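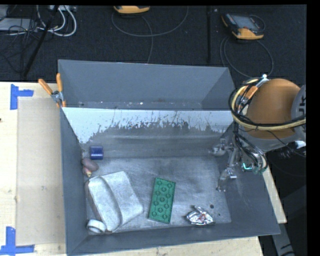 A grey divided bin on a wooden tabletop.

Clandside recount confirmed: I'm your new councillor, and thank you!

Well, that took a while. The recount in Clandside ward finished just after 2 in the morning and I'm very pleased (and very tired) to tell you that I've been elected to Prostbridge Town Council with a majority of 10 votes.

My name is Ka-ming Poon and I stood as an independent. On the first count I was ahead by eight, so my opponent, Yi-chun Chiu, asked for a recount, as she had every right to do. I'd have asked for one too! The second time through, a couple of papers that had been put with the wrong bundle came back to me and the final figure was 446 votes to 436. Both of us were shown the doubtful papers and both of us agreed with the returning officer's decisions on them.

I want to say a proper thank you to Yi-chun. She ran a decent campaign and we bumped into each other on doorsteps more times than I can remember – once in the same front garden, in the pouring rain, both trying to get a leaflet through the same very stiff letterbox. She knows more about the Astier Road crossing than anyone in town and I've already asked if we can sit down and talk it through. She said yes, provided I buy the coffee.

Thank you as well to the counting staff, who had already done a full day at the polling stations and still checked everything twice without a grumble that I heard.

So what happens now? I'll be sworn in at the July meeting. The first thing I'll be raising is the evening bus, which 200 of you signed my petition about and which still stops running before the late shift at Sarkar finishes. After that it's the Astier Road crossing, and then the footpath behind the allotments (I haven't forgotten, I promised half the street).

I know that nearly as many people voted for somebody else as voted for me. If that was you, please do still get in touch. I'd much sooner hear what you think of me over a cup of tea than read it on a lamp post!

I'll be holding my first ward surgery at Clandside Library from 10 in the morning, and the date will go up on the library noticeboard once I've been sworn in. You don't need an appointment, just come along.

Ends

Notes to editors
Ka-ming Poon is available for interviews and can be reached through the town council office in Prostbridge. The full declaration of results for Clandside ward is on display at the same office.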